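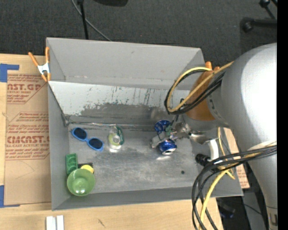

Why do small things end up in the corners of a shared bin? People drop them in from whichever side they happen to be standing on, the heavier stuff stays put, and the light stuff gets shoved outward every time somebody reaches past it for something else.

3.2 What the bins looked like in use

I'll admit I came to this part of the study with a pretty firm idea of what a catch-all bin was for. At Skurndale the bins were meant to hold things for one afternoon and then get emptied. What we found in July was closer to the drawer everybody has at home, the one with the batteries and the takeout menus (mine also has a bike bell in it, no bike).

Figure 4 shows one of the open-topped gray bins with a typical mix inside: blue cans, a pair of blue-framed sunglasses, a small clear bottle-like container, and then the pile-up in the corner, where a light green bowl overlaps the end of a green tray with molded compartments. I love that corner! It has the look we kept running into all month, one dish half on top of another and smaller things peeking out from behind.

We followed 16 bins at Skurndale and another 16 at Sudlow, and asked people at both sites to use them however they liked. Devendra Garg did the afternoon rounds and wrote down what was touching what, using the Tudomance sheet, a one-page form with a blank outline of the bin on it. The sheet was built for kitchen drawers, so we had to redraw the outline, and I'm still not crazy about how it handles stacked items. A bowl sitting over a tray gets one mark on the form, same as a bowl sitting next to a tray. Ďurica ran into the same trouble with cutlery and got around it by adding a second outline for the upper layer. We borrowed that fix for the last 2 weeks.

Bowls and trays gave us the most to talk about. A tray takes up one side of a bin and people treat it like a shelf, so the next flat or round thing goes on it or against it. Cans are a different story. They roll until something stops them, and a sloping panel inside the bin sends them back toward the middle. Sunglasses we had filed under "personal items" and expected to see very little of, but they kept turning up, usually folded in with the food things, and we ended up giving them their own row on the sheet.

Figure 4. Mixed items in an open-topped gray bin, with bowl and tray overlapping in the corner.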